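Can a machine do the chores yet? Questions we get asked

These pages are kept by the Hendomberg home equipment advice desk. We test things people might buy, and we get more letters about robots than about ovens.

Can I buy a robot that tidies the house?

No. You can buy one that hoovers a flat floor once you have picked everything up off it. The picking up is the part most people want rid of, and it is still yours.

But I saw a film of one clearing a table.

So did we. Ask how many goes it took, whether the film was speeded up, and whether a person was steering from the next room. When Etent showed us their table-clearing arm in January, we asked for 40 tries in a row with the same few objects moved about between goes. It managed 30. A child who dropped a quarter of what they picked up would be asked to sit down.

What is so hard about picking up a small thing from a table?

Knowing exactly where it is, for a start, and coming in at the right height. Two stiff fingers have to close on something thin that may be lying on its side, without scraping the table or knocking the thing away. Your own fingertips sort this out by feel. Most grippers have very little feel to speak of, so everything rests on the camera.
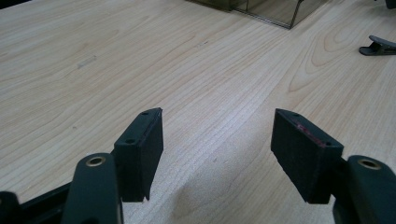
Two padded gripper fingers, open, over a pale wooden table. The small black clip is to the right, with a see-through box further back.

Surely putting a clip in a box is easy enough?

On a clear table in soft, even light, it may well be. Then try it with the box lid half on, or the clip on a dark cloth, or at 4 in the afternoon with the sun coming in low. See-through plastic is a known nuisance because cameras are poor at telling where it begins. We would like to see makers publish those results as well as the good ones.

Why do some grippers have a handle?

Those are carried by a person, who does the chore while a camera records it. The recordings are then used to teach a robot. It is a sensible way to go about things, and cheaper than tying up a robot all day. It also means that the hand you are admiring in the film may be a human one — worth checking before you get excited.

Is it any better on the shop floor?

Somewhat. If the same part turns up in the same place all day, a machine will beat a person and has done for years. Mixed bins are another matter. Vovham ran a sorting bench at their Zawadzka works and told us it dealt with 400 parts in a shift, with 52 of them handed back to staff to sort out. They were pleased with that. The staff we spoke to were less so, as the ones handed back were all the fiddly ones.

Will it be ready in a year or two?

We have been told so every year since we began this page. Some of the work is good and it is getting better — we don't dispute that. We just haven't met a machine we would leave alone with a drawer of odds and ends.

Should I put money down for one now?

We wouldn't. If you must, get the refund terms in writing and ask to see it working in your own kitchen, with your own clutter left out.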